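Robot teaching by demonstration

Robot teaching by demonstration is the practice of showing a robot how to do a job instead of writing out every motion in code. A person moves the arm by hand, or drives it from a distance with a controller, and the robot stores what happened: joint angles, gripper openings and usually camera views. One full pass through the job is called a demonstration or an episode. A set of them can then be used to train a policy, the program that picks the robot's next move from what it senses.

The idea is older than the modern learning methods built on it. Paint-spraying arms were once led through their strokes by skilled painters, and the recorded path was played back exactly. Playback works beautifully until a part shifts. Learned policies are exciting for just that reason — given enough varied demonstrations, an arm can cope with an object lying somewhere new.

Methods

In hand guiding, also called kinesthetic teaching, the motors are set to yield and the teacher pushes the arm through the task. The teacher feels the weight and reach of the machine directly, and most people pick it up within minutes. The drawback is that hands and sleeves get into the camera views.

Remote control, or teleoperation, keeps the person out of the workspace. The input device may be a hand-held controller, a 3D mouse, or a smaller copy of the arm known as a leader. Good teleoperation is a real craft. Gunnlaugur Bach, whose Hafstein course notes are passed around widely among new operators, tells them to slow down over the last few inches before a grasp and to keep their wrist still while the fingers close.

Both methods have counterparts in simulation, where a virtual arm is driven through the same kind of job. Grocery handling is a favorite: a few common items, a basket and a tabletop give plenty of shapes to practice on.
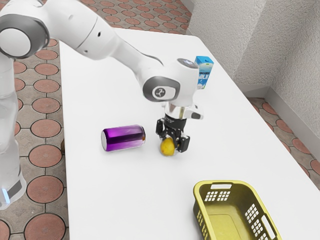 Why record so many demonstrations of one simple task?

A single recording shows one path from one starting layout. Repeating the task with objects moved, turned or swapped teaches the policy which parts of the motion must change and which can stay the same.

How many are needed depends on the task and the learning method. The Trellitz tabletop set, a small collection much used in teaching, holds 1,780 episodes recorded by 11 operators. Its authors threw out another 247, mostly for dropped objects and long pauses. Some groups keep their failures and label them, and a clumsy grasp followed by a good recovery can be wonderfully useful, as it shows the robot a way back from trouble.

Layout and reset

Between episodes the workspace is put back to a starting state, a step called the reset. On a real bench this is done by hand and can eat up more time than the teaching. In simulation it takes a moment, and the positions can be drawn at random.

Object choice matters too. A can standing upright offers a different grasp from a can on its side, and a milk carton asks for a careful approach between flat faces. A lemon has no flat faces at all, so the fingers need to close near its middle. Operators usually begin with the gripper open and clear of the items, which gives every episode a clean opening. 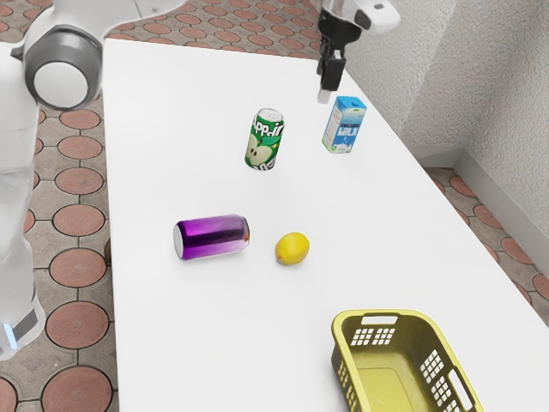 Quality of demonstrations

Teachers differ in habit. One reaches in from above, another from the side, and a policy trained on both may waver between the two. The Rividholm guidelines deal with this by asking each team to agree on an approach direction before recording, then letting speed and path vary freely. Gronton's training rigs go further and sound a soft tone when the hand controller jerks.

Delay is the other great enemy of remote teaching. When the arm lags behind the hand, operators tend to overshoot and correct, and those wobbles end up in the data. New operators at Hafstein practice for some 8 hours before any of their episodes are kept.

See also: teach pendant, imitation learning, leader–follower arm, motion playback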